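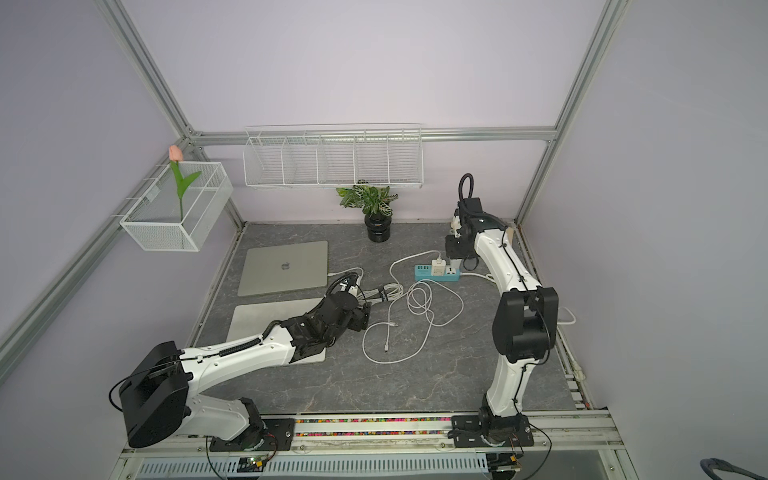

Fig. 1. Gray top with faint white and darker veining, pale lavender panels at the back and side.

Interior Surfaces and Color
Handout 2: Pattern, value and glare on horizontal surfaces
Instructor: Seija Nieminen
Trarusside evening program, Muñoz Building

Bring this handout to the studio session, along with your sample board from last time. The session runs 90 minutes. The first part is lecture and the rest is board work.

Why start with the horizontal

Most beginners choose the walls first. They have the most area, and paint is the cheapest thing to change. In a room where people work with their hands or read, though, the eye spends most of its time on the table or counter. The top is also the surface that receives light most directly from a ceiling fixture, so it sends a good deal of light back up into the room and onto faces. Choose the top early, while the walls are still open.

A top is also harder to replace than paint. If a client has a limited budget and wants to change only one thing, ask what bothers them about the room before offering an answer. Often they will say the room is dark when the trouble is a dark top under a fairly bright lamp.

Value

Value means how light or dark a color is, apart from its hue. The usual way to compare finishes by value is light reflectance value, written LRV. The scale goes from black at the bottom to white at the top, and suppliers print the figure on the back of the chip or in the data sheet.

For this course we group tops loosely as dark, middle and light. A middle gray is the easiest to live with for mixed work. White paper is visible on it without a harsh edge, and so are dark tools. A very light top, with an LRV over 70, makes white paper hard to pick out and can be tiring under strong light. A very dark top shows every crumb and makes the paper on it look brighter than it is.

Keep in mind that LRV tells you nothing about gloss. Two samples can have the same figure and behave differently under a lamp, one spreading the light evenly and the other throwing back a picture of the bulb.

Pattern

Three terms you will need:

Ground — the color that covers most of the surface.
Figure — the lines, spots or veins that sit on the ground.
Scale — the size of the figure compared with the size of the surface and the distance of the viewer.

Stone-like patterns usually have a ground in one hue and a figure in lighter and darker versions of it. When the figure is close in value to the ground we call the pattern quiet. When the difference is large we call it active. A quiet pattern reads as a plain color from across the room and only shows itself when you sit down to it. The top in Fig. 1 belongs in the quiet group.

Quiet veining hides small scratches and dust better than a solid color does, which makes it a common choice for busy rooms. It has a drawback. Small items with thin outlines, such as pins, thread or clear plastic parts, can get lost in it. In a sewing room or a jewelry workshop I would use a plain top or add a plain mat.

Active veining should be treated as a main feature. Give it space and keep neighboring surfaces plain. It is a mistake to judge an active pattern from a hand-size chip. The chip may fall entirely between two veins, and you would never know they were there. Ask for a large sample or go and see a full piece. The yard at Dustby lets students look at full pieces in the morning if you call ahead.

Repeat

Printed patterns repeat. Natural stone does not, although slabs cut from the same block may look alike. The repeat matters on long counters, where the eye picks up the same vein coming around again. To find it, lay the samples end to end, stand back and half close your eyes. If you see a rhythm, turn alternate pieces or choose a smaller figure.

At joints, decide whether the pattern should run through or stop. Running it through takes more material and more care in cutting. Stopping it cleanly is fine as long as the joint falls somewhere sensible, for instance at a corner or beside a sink. A joint in the middle of a working area is poor practice whatever the pattern.

Walls next to a gray top

Gray takes on the opposite of whatever is next to it. Put it beside a warm yellow wall and it leans blue or violet. Put it beside green and it can look slightly pink. This is simultaneous contrast, covered in Handout 1, and it is why a gray that looked neutral in the store can surprise you at home.

A pale lavender wall can push a neutral gray toward yellow or green. The effect is weak when the lavender is light and low in chroma, as most wall lavenders are. It gets stronger as the wall color gets stronger. If the top already has a greenish cast, test the two together before you commit.

Lavender is also sensitive to the light source. Under warm lamps it loses blue and may look gray or faintly pink. Under cool daylight the blue comes forward. A client who approves a lavender in November, in a room lit by warm lamps from late afternoon, may not recognize it in June. Show it under both.

We will use the Grukeo chip set in the studio. The violets are filed behind the blues. Please put them back in order, since the evening group after us uses the same box.

Edges and trim

The edge of a top is seen by everyone who walks into the room, often before the top itself. You have a few choices: carry the surface color over the edge, use a contrasting band, or use metal trim.

A self-colored edge makes the top look thicker and calmer. A dark band draws an outline and makes the top look thinner. Metal trim reflects its surroundings, so its color changes with the room. Silver-colored metal goes easily with gray and with most cool pale walls. Next to cream it can look cold, and a brushed finish helps there.

Edge contrast has a practical side. People with low vision find the end of a counter more easily when the edge differs clearly in value from the floor. Write this into your notes for any public room.

Studio exercise

1. Choose a gray ground from the box and find its LRV.
2. Find a quiet and an active pattern on a similar ground.
3. Place each against a pale lavender, a cream and a white. Write down the apparent hue of the gray each time. Use ordinary words such as bluish, greenish, dirty, clean.
4. Repeat by the window, then under the warm lamp.
5. Pick an edge for each and note how it changes the look of the top.

Work standing up, with the samples flat on the bench. The benches are 810 mm high, a little low for standing work, so take a stool if your back complains. Samples held upright in the hand catch the light differently and will give you the wrong answer.

For next time

Find a horizontal surface you use daily. Write one page on its value, its pattern and its gloss, and on how it looks at two different times of day. A sketch is welcome but not graded. Hand in the page at the start of class. Late pages go in the tray outside the studio, with your name on the front.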